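How a Robot Learns to Tidy a Kitchen

Robots aren't born knowing how to do things. Somebody has to show them. 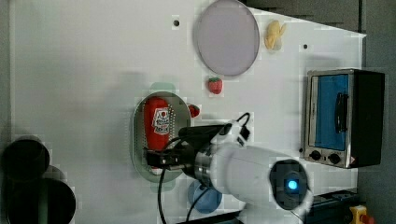 Think about how you learned to set the table. A grown-up probably did it first while you watched. Then you tried, and you put the fork on the wrong side a few times. After a while you could do it without thinking. A robot arm can learn in a similar way, but it needs a lot more showing than you did.

At a small lab called Mokico, people teach robot arms to move play food and play dishes. Each time a person guides the arm through a job from start to finish, the computer saves it. That saved try is called an example. Scientists also call it a demonstration, which is a long word for "let me show you."

What is in an example?

An example has two main parts. The first part is what the camera saw, such as a strawberry near a plate or a ketchup bottle on a tray. The second part is what the arm did at each moment: how far it moved, which way it turned, and when its two fingers opened or closed.

The computer looks for links between the two parts. If the fingers close when they are on both sides of a bottle, and this happens in example after example, the computer starts to connect "bottle between fingers" with "close now."

Who moves the arm?

Lovisa Berge is one of the people who collects examples. She holds a controller in her hand. When she moves her hand left, the arm moves left. When she squeezes, the fingers close.

"The first day, I dropped everything," she says. "It feels like picking up a grape with salad tongs."

Her first good example took her most of a morning. Now she can do one in less than a minute. In December her team collected about 400 of them for a single job, moving a bottle from one place to another.

Why so many?

Suppose you only ever saw one dog, and it was small and brown. You might think every dog is small and brown. A robot has the same trouble. If the bottle is in the same spot in every example, the robot may learn to reach for that spot, even when the bottle is somewhere else.

So between tries, the team changes things. They turn the bottle, slide the plate over, or swap one toy for another. They call this mixing the table. Deepak Dixit makes a plan for it each morning so that the same setup doesn't come up again and again.

What about mistakes?

Sometimes the bottle slips. Sometimes the arm bumps a dish. The team marks those tries so the computer doesn't copy them as if they were right. A few are kept on purpose, the ones where the person slips and then fixes it. A robot that has seen someone fix a slip has a better chance of fixing its own.

Try it yourself

You need a friend, a spoon, a cup, and a scarf for a blindfold. Your friend wears the blindfold and is the robot. Stand behind your friend and gently guide one arm to pick up the spoon and put it in the cup. Do this 9 times from the same place. Then move the cup and ask your robot to do it alone. Next, trade places and move the cup after every try.

Words to know

Gripper: the part of a robot arm that holds things.
Example: one saved try at a job, from start to finish.
Training: the time when a computer studies its examples.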